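**Betreff:** Re: [prueffeld] Dauertest Hebelarmaturen, Ablauf ab Januar 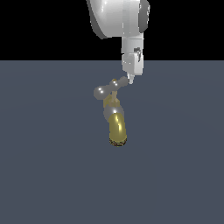
Hallo zusammen,

der Greifpunkt bleibt im Modell am Hebelende. Offen war noch Kimies Frage:

> Am June 12, 2026 schrieb Kimie Tsuji:
>
> Wenn der Arm die 4.000 Betätigungen je Muster übernimmt, was bleibt dann für die Frühschicht? Bisher wechseln wir uns alle 300 Hübe ab und notieren das Drehmoment von Hand. Und wer haftet für das Protokoll?

Zum Ablauf: Aufspannen, Nullpunkt und Sichtprüfung bleiben bei der Frühschicht. Der Handhub entfällt. Das Drehmoment schreibt Tronis bei jedem Hub mit, geprüft wird stichprobenartig alle 100 Hübe. Freigabe und Unterschrift liegen weiterhin beim Prüfer, eine automatische Freigabe ist nicht vorgesehen.

Zum Personal: Die 17 Stunden Handbetätigung pro Woche gehen in die Auswertung der Reklamationen von Primero. Die Eingruppierung ist damit nicht geklärt, das liegt beim Betriebsrat. Die Schulung am Simulationsmodell zählt als Arbeitszeit.

Einwände zur Stichprobe bitte an die Liste, nicht einzeln an mich.

Gruß
Prüffeld Zakance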